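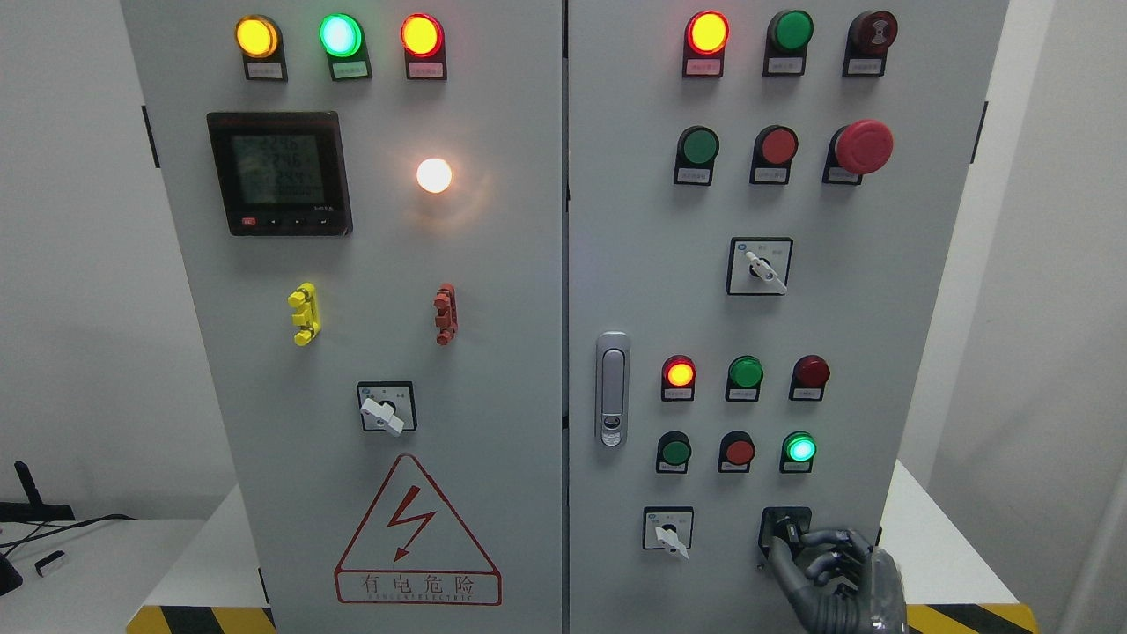

The training cabinet at Wirnbridge, both doors shut.

Telma Benítez has twenty minutes before her next group. Talks fast, coffee in hand. She has taught panel work at Wirnbridge since January, and before that at Halliday.

"First morning they want to press things," she says. "No. First morning you read the door." Three lamps across the top left – yellow, green, red. Names of the lamps come later, after lunch usualy.

She runs 2 groups a week. The meter gets most of the questions. "They see numbers, they write them down, they dont ask what the numbers are for. So I ask. Then it goes quiet."

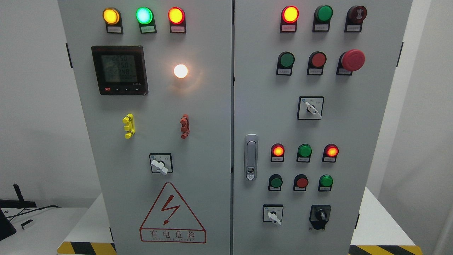 Left door: lamps, meter, and the rotary switch lower down.

The labels are in Chinese and she has left them that way. Students make their own sheet, by hand, one line per control. Panitz offered her a printed set for 900. She said no thanks.

"You write it, you remember it. Also I didn't have 900."

And the big red stop button on the right door? Everyone finds that one, she says. What they miss is the selector switches – which way the handle points, what that should mean to you before you touch anything else.
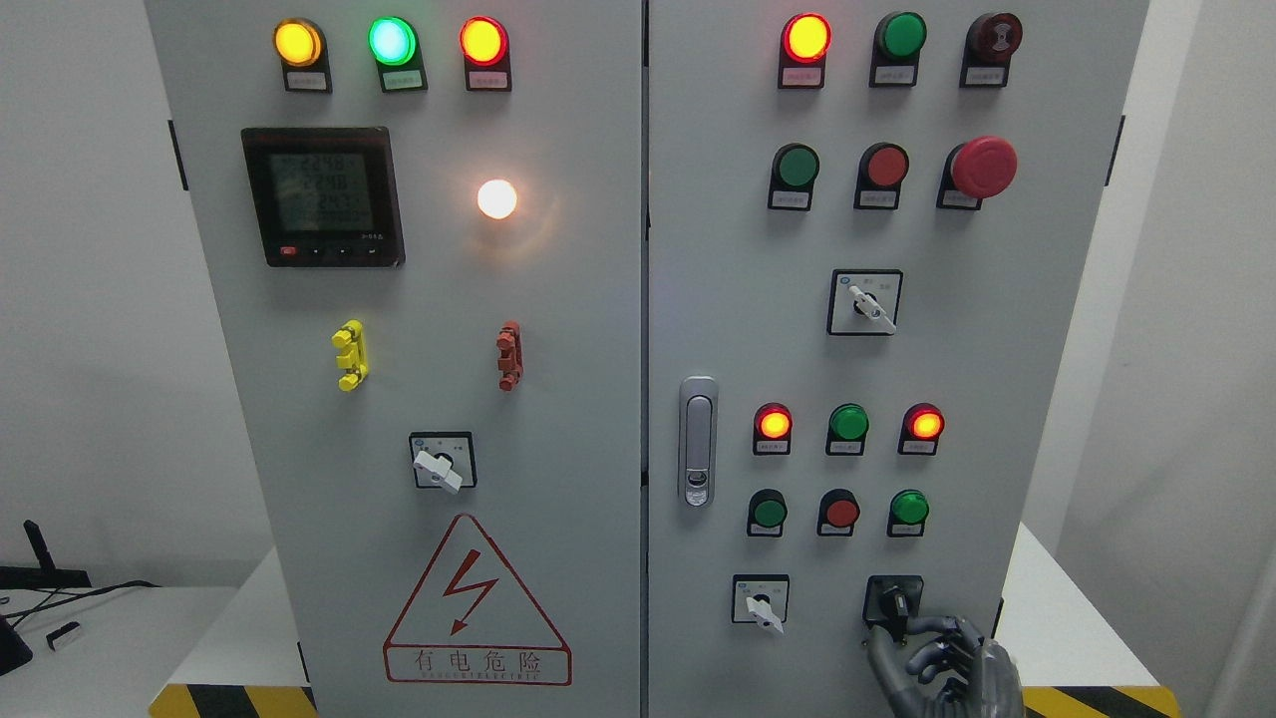 Evelien Mertens thinks the handwritten sheets are a waste of a morning, and that beginners should get a proper drawing on day one. Benítez has heard it before. "She's right about the drawing. They get it on day 3. We argue over two days, thats all."

The warning triangle she covers last, on purpose. By then they've stopped seeing it.
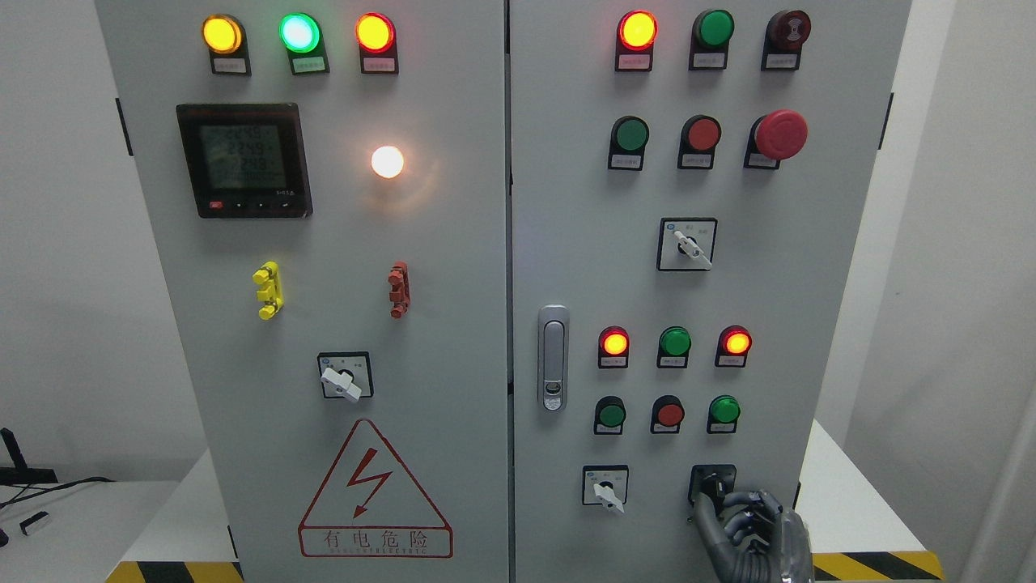

Next course

Starts Sun 2 November, Skorevberg annex, side door. Bring a pencil.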